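Open day at the Ruteck workshop, Torkcombe

I went to the Ruteck open day in November with a friend from my old job. We had both worked in packaging for years and wanted to see what the smaller automation shops are doing now. The big trade fairs are mostly sales talk, and you can walk for a whole day and not get near a machine that is running. This was a smaller thing. Ruteck has one building on the edge of Torkcombe, past the Kwiatkowski lumber yard, and they let people in once a year.

Getting there

The drive took longer than it should have. The turn off the county road has no sign until you are past it, so if you go next year, slow down when you see the lumber yard and take the second entrance. Parking is on gravel behind the building. There were 100 places on the sign-up page and they were all taken a week before. We had signed up early and got the 10 a.m. group.

Check-in was at a folding table inside the door. You get a sticker with your group number and a pair of safety glasses, which you give back at the end. Coats go on a rack in the hall. Bags are fine in the first two rooms but not on the shop floor, and there are lockers for those. The lockers take a quarter and give it back.

The welcome talk

Each group had 28 people. We started in the lunch room with coffee and a short talk. Ruteck began by fixing conveyor controls for food plants in the area. They still do that, and it still pays for most of the building. The robot work came later. They now build small cells for customers who want to try out a handling job before they spend money on a full line.

The talk had a few slides about company history and one about safety. The safety part was simple: stay behind the yellow line, do not lean on guarding, and if a guide says stop, stop. Then we were split into smaller parties and sent to different rooms, so everybody saw the same things in a different order.

The panel room

Our first stop was the room where control panels get wired. It was quiet and well lit, and the benches were set at different heights for different people, which I liked. A panel for a bakery line was open on the middle bench. The guide showed us how each wire gets a printed sleeve at both ends before it goes in, and how the drawings are kept next to the panel until it ships. I have opened plenty of panels in the field where the drawings were ten years out of date, so I asked what happens when a customer changes something later. The answer was that a marked-up copy comes back to them at the next service visit, if the customer remembers. So it is the same there as anywhere.

One of the panels they build has 266 terminals. They had it as a trivia question on the wall and a kid from another group got it right.

The conveyor test area

Next was the shop floor, with the glasses on. They had a loop of conveyor running with empty cartons on it. A Gretuvitz sorter pushed the cartons off to one side or the other depending on the label. We could print our own labels at a stand and stick them on a carton to see where it went. Mine went to the wrong side twice. The guide looked at the label and said I had put it on over a fold. It was flattened out and then it went to the right side.

It was loud in there, mainly from the air. If you have trouble hearing, stand near the front of the party, close to the guide. The guides did not have microphones and I missed a good part of what was said about how the sorter handles cartons that come in crooked. My friend was closer and said they slow the belt down for the first hour with any new carton size and watch it.

The two-arm cell

What I had come for was the handling room at the back. The work in there is on general handling of everyday things, the kind of objects that do not come in a fixed position like cartons do. I had read on the sign-up page that they would be showing cups and dishes, and I thought it would be a gimmick. I came away thinking it was the most useful stop of the day.

The cell is a boxed-in space with pale gray walls and a sand-colored, speckled tabletop. Two arms of the same build are mounted on a rail along the front and reach away from you toward the back. I was surprised at how plain the rail is. It is aluminum extrusion with slots, the same sort of thing we used for sensor brackets at my old plant. Each arm has its own purple cable that hangs in loose loops, and both of those droop down in front of the rail. I would have tied them back. The guide said they leave slack on purpose while the cell is still being changed, and a customer cell would have the cables dressed properly.

The objects looked like they had come out of somebody's kitchen cupboard. The mugs were the part I paid attention to, because a mug with a handle is a hard item if you do not know which way it will be facing.
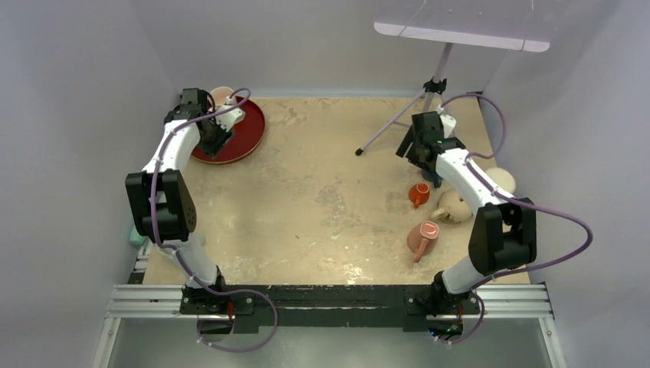 What the guide explained at the cell

The guide took questions for as long as people had them, so this was the longest stop. I wrote down the main points.

A mug standing up and a mug on its side are two different jobs as far as the arm is concerned. With the orange one upright, the gripper can come down from above. The salmon-pink one was on its side with its handle toward the front rail, and that takes a different approach. In a dish room you would get both all day long, plus things stacked inside each other.

Having two arms helps with reach first of all. One arm had its gripper over the red tray in the back left corner while the other was working on the right side, where most of the items were. Someone asked if the arms can hit each other. The guide said yes, they can, and that a good share of the setup time goes into stopping that from happening. Each arm has an area it owns and there is a shared area in the middle where one has to wait for the other.

The light is on a tripod and one of its feet stands right on the tabletop, toward the back. I asked if that was a problem, and was told the arms are kept clear of it and the light will go up on a bracket when they settle on where it should be. Lighting came up several times during the visit. The guide said a change in the light can upset the vision side more than a change in the objects, and that they had lost whole afternoons to it. We had the same trouble at the plant with a label camera next to a dock door, so I believed it.

A man in our party wanted to know what the grippers cost and how fast the cell was compared with a person. The guide would not give a price, but did say that a person is a lot faster at clearing a table of cups and will be for a good while. They see the first uses in places where the work is slow and steady and hard to staff at night. I thought that was a fair answer.

I also asked about rounded objects with no handle, like the two cream-colored ones on the right. Those depend on where the fingers land. If the grip is too high the object can squeeze out, and if it is too low the fingers touch the table first. They adjust it by trying.

Lunch and the last part

Lunch was sandwiches and chips in the lunch room, included with the sign-up. There was a vegetarian tray but it went early. A few of the younger staff sat with the visitors and talked about how they got into the work. Two had come through the community college program and one had been a farm equipment mechanic. They are taking on 7 trainees next year and there was a sheet to leave your name on. I took one for my nephew.

After lunch you could go back to any room on your own until 2 p.m. I went back to the handling room and my friend went to look at panels again. It was less crowded by then and easier to get close to the yellow line.

If you are thinking of going

Sign up as soon as the page opens. Ask for a morning group, as the afternoon ones get less time at each stop. Wear closed shoes, they do check. The shop floor is cold in November with the dock door opening and closing, so keep a sweater on when you hang up your coat. Kids are allowed from age ten if an adult stays with them, but I would not bring one who gets bored easily, as there is a lot of standing.

The building is all on one level. The restrooms are off the hall near the lockers. Photos were allowed everywhere apart from the bakery panel - that one belongs to a customer.

We stopped at the diner in Torkcombe on the way back and had pie. The road out was much easier to find than the road in.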